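Search this site Search

The Tidy Robot and the People Who Tidy

Posted 7th June by Fredy Agudelo
Work and Technology, final project report

My project was supposed to be about whether a robot takes your job. It ended up being mostly about doors.

Walotia rents out furnished houses in Daltcombe by the week. Between guests, a crew of cleaners turns each place over. Since March they have had a floor robot called Gumine, which goes through the rooms first, picks up what guests left lying around and puts it in a bin by the stairs. Before it is allowed into a real house, every new route is rehearsed in a computer model of one. I spent my placement at the rehearsal desk, beside a former cleaner whose new title is "route reviewer." She still calls it cleaning. She just does it sitting down now, and her back has opinions about that too.

The job goes like this. The reviewer opens a simulated house, goes through the views, marks anything on the floor as "take," "leave" or "ask," and sends it off. In my placement we got through 37 houses and 2,188 marks. I made 51 of the mistakes personally.
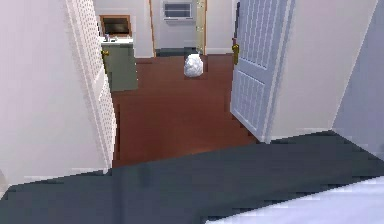
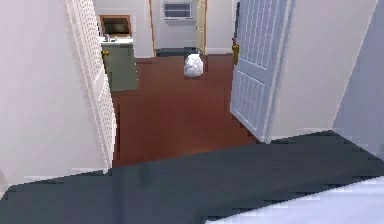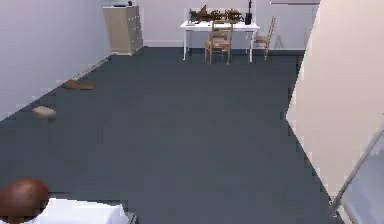

Views from one simulated house: the hallway with the white bundle (first and second), and the room with the table and two chairs (third).

The bundle in the hallway took us most of a coffee. I said trash, take it. The reviewer said it could be somebody's laundry, and that in her old job she would have picked it up and known by the weight. We marked it "ask." In a real house, "ask" sends a message to the cleaner on shift, who walks over and looks. I timed my share of the debate but have left the figure out of this report.

The table in the other room was easier. Anything piled on a table is "leave" under the Petkov rules, which are named after the manager who wrote them and who would like them to be called guidelines.

What changed for the crew? Less bending, everyone agreed on that. More messages, everyone agreed on that too, louder. Cleaners used to decide small things all day without mentioning it. Now each of those decisions has a button and a record of who pressed it. Two people I interviewed liked having the record. One said she had never been asked to explain a sock before.

My survey did not reach 100 percent of the crew, as my proposal had promised. The missing answers were mostly from the early shift, who were busy answering the robot.

Recent reports
Self-Checkout and the Art of Waiting for Help
Who Fixes the Schedule When the Schedule Fixes Itself?
A Term in the Mail Room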